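Storage and Small Kitchens — Project Report, Group 3
Rastatham College, Interior Planning

Aim: find out where people put everyday stuff when the only storage is one low cabinet. We used the gray three-drawer unit from the Widberg room. Bowls, fruit, not much else. Notes taken in June, written up fast so sorry for gaps.

Method — each person gets 2 tries at putting things away, then says why they picked that spot. Bowl usually stayed on top. Fruit went all over the place.

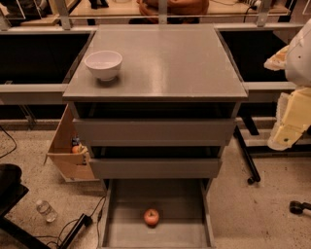
Bottom drawer was the popular one for apples, wich we did not expect. It's deep enough but you have to bend down. No handles on the top two fronts, people complained about that alot.

To do: repeat with the Tendum shelf, compare times.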